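Gridosis – project report, Intro to Game Design
Jessie Buchanan
Handed in 2/16/21

What it is

Gridosis is a two player puzzle game, turn based, played on a grid that slowly rots. Each turn you move a piece and then one tile dies. Last one with a legal move wins. Made it in seven weeks, solo, free engine, free sounds. Runs on a laptop, no phone version yet.

Original idea was bigger. Was going to be called Dredau and have a story, a map, four factions. Dropped all that in week two after the first paper test took an hour and a half and one guy left to get food.

Rules problems

Biggest issue was first player advantage. On the small board the player who went first won almost every time. Tried giving player two an extra piece – too strong the other way. What worked was letting player two pick the first dead tile. Simple and people understood it right away.

Second issue, draws. Two people could hide in opposite corners and just wait. Fixed by making the rot spread from the edges after turn 33, so corners are the worst place to be late in the game.

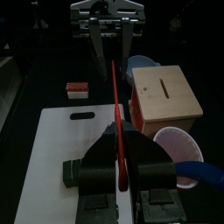
The computer opponent took way more time than I planned. First version looked at every possible move three turns ahead and froze the game on the big board. Now it only checks moves near the other player's pieces. It plays worse but answers in under a second, and most testers still lost their first game to it.

To check balance I had it play itself overnight, nearly 3,000 games. 884 of those came out useless becuase of a bug where a piece could land on a dead tile. Threw those out and didn't have time to rerun. The rest looked fair enough, first player slightly ahead.

Playtests

Two rounds, both with people from class. Main complaints:
- colors for "dying" and "dead" tiles too close
- no undo
- music loop gets old fast

Colors are fixed, undo is in for solo games only. Music is the same, sorry. I turned the defualt volume down.

The tutorial board, Kanaan, went over well. The hard board, Toltari, did not. Two testers quit it. I think the start positions are too close together, needs another pass.

Still to do

Toltari start positions. Rerun the self-play with the bug fixed. Online play if there is time before the March showcase, probably not. Source and build are in the class folder, use the newer one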